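4.2 Sorting the soft stuff: what changed at the bench

I should say at the start of this section that I did the job myself for 12 shifts before I interviewed anyone, and I was bad at it. Soft packets are a pain. They slide off each other, they catch on your sleeve, and by three in the afternoon you have stopped looking at what is printed on them and you are just grabbing. The people at Plenutstead who had done it for years were far quicker than me and talked the whole time, which I couldn't manage at all.

So when the company began moving the packet work over to arms, I expected the talk in the break room to be about losing the job. Some of it was (see 4.4). But what came up first, and kept coming up in the diaries, was the bags themselves. "They've given it the worst bit," one sorter wrote. Another put it more bluntly: the arms had been handed the task that everyone moaned about, and people found they were a little protective of it all the same.

To make sense of that you need to know what the task looks like from the arm's side. A stiff carton has the same shape each time you meet it. A soft plastic bag has whatever shape it was left in - flat, bunched, rolled up like a sweet wrapper - and the print that tells you what it is may be folded away inside. A person deals with this by giving the thing a tug and a shake. The Halliday set-up (our name for the trial cell, after the building it was in) has to settle on a place to pinch first, and bags that overlap make that choice a good deal harder, as Figure 3 shows.
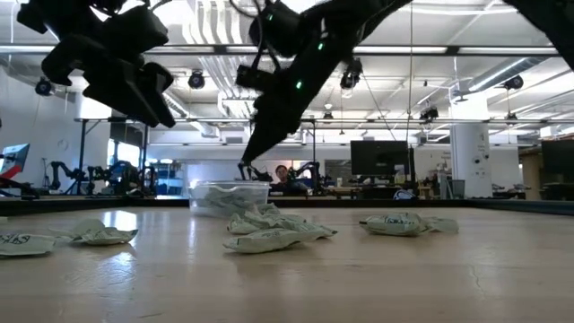 Figure 3. Bag work at the bench, with one arm reaching down to the rim of the clear bin. Some packets are in the bin; others lie on the tabletop, three of them in an overlapping pile.

The sorters had their own words for these shapes, and we ended up borrowing them. A "flat" was easy. A "tail" was a bag with a twisted end, and tails were liked, as they gave you something to get hold of. A "cabbage" was anything bunched up. When the Jivska software went in, its screens had a single label for all of them, "deformable item", and the sorters who had been moved over to minding the arms simply carried on saying cabbage. Within a month the engineers were saying it too. I have a soft spot for this part of the data, I admit, but I also think it matters. The old words held a lot of knowledge about where to put your fingers, and the new job still needed that knowledge whenever an arm stopped and asked for help.

And it did stop. The minders logged 57 help calls in the first 1000 picks, and nearly all of them were cabbages or piles. A help call meant walking over, pausing the cell, pulling the bags apart by hand and starting it up again. None of that is heavy work. What people minded was the waiting in between. On the old line your hands were busy and your head was free, so you could chat. Minding an arm turned that round: hands idle, eyes fixed on a screen, and no real chance of following a story from the person next to you. Several diaries mention going home more tired than before and feeling silly about it.

Managers at Grovico, who ran the site, read the change quite differently. They saw less bending, fewer sore wrists and a cleaner bench, and all of that was true as well (the wrist complaints did go down, see 4.3). I don't want to suggest that one side had it wrong. But the measures they used were all about bodies and output, and there wasn't a box on any form for attention, or for company.

One small change did help, and it came from the minders. In September they asked to be allowed to spread the bags out before a run, so that fewer of them lay on top of each other. The engineers weren't keen at first - it felt like cheating, I was told, to tidy up for the machine. The minders saw it as plain good sense, the sort of thing you would do for a new starter. Once it was allowed, help calls dropped, and the spreading out was done in pairs at the same table, so the talking came back with it. We return to this arrangement in Section 5, where we look at who was credited with it in the site's own reports.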